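About us
Home / Company / About us

Vullness records manipulation data for teams that train robot controllers. We build the task, run the arm, check the recordings and deliver a labelled set. We do not train models ourselves and we do not sell robots.

What we do

Most of our work is teleoperated demonstration. An operator drives the arm through a task from start to finish, and the system stores the joint positions, the gripper opening, the commands sent and the video from each camera. One pass through the task is one episode. A client normally orders episodes in blocks of 100 and may change the task definition between blocks.

We specialise in small rigid parts: connectors, circuit boards, chips, clips and fasteners. These parts are hard to pick up well. The clearance around them is small, the metal ones reflect light, and an error of a millimetre or two at the fingertips is often enough to spoil a grasp. A learning system needs to see many approaches to the same part, including slow ones and ones where the operator had to back off and try again. We keep those episodes and label them as such. A client who wants only clean passes can filter them out by label.

How a project runs

A project starts with a written task sheet. It states the starting position of each part, the end condition, the time limit and what counts as a failed attempt. The sheet is agreed before any recording is done. We then record a short pilot block, which the client loads into their own training code. Faults in file format, timing or camera placement are usually found at this stage.

During the main recording, the layout is varied according to a schedule in the task sheet. Parts are moved and turned, holders are swapped and the lighting is changed. Operators rotate between stations, so that a set does not carry the habits of one person. Every episode is reviewed by someone other than the operator who recorded it. The reviewer marks the start and end of each step, the outcome, and any contact with the fixture.

Our stations

We have 7 stations at our Landeg site. Six are in daily use and the seventh is kept for pilot work. Each has one arm, a fixed overhead camera and a small camera at the wrist. Fixtures are designed in-house and can be remade from the drawings if a client returns for a further block.

The largest current project is Sillel, a set of board and chip handling tasks. It covers 158 task layouts at present. The final release is planned for March and will include the fixture drawings alongside the recordings.

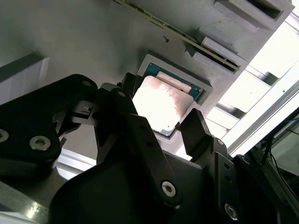 Wrist camera view: gripper fingers beside a processor in its holder, with a circuit board held at one end in a slotted block behind.

Data and formats

Recordings are checked and packed with Vorko, our own software. It aligns the camera streams with the arm data, rejects episodes with dropped frames and writes a report for each block. An average episode takes up roughly 254 megabytes before compression. Raw files are kept for the length of the contract and then deleted or handed over, as the client prefers.

Working with us

We take on work from university groups and from companies of any size. Enquiries should include a short description of the task, the parts involved and the type of gripper required. Sample episodes and a blank task sheet are available on request.

Related pages: Task sheets | File formats | Careers | Contact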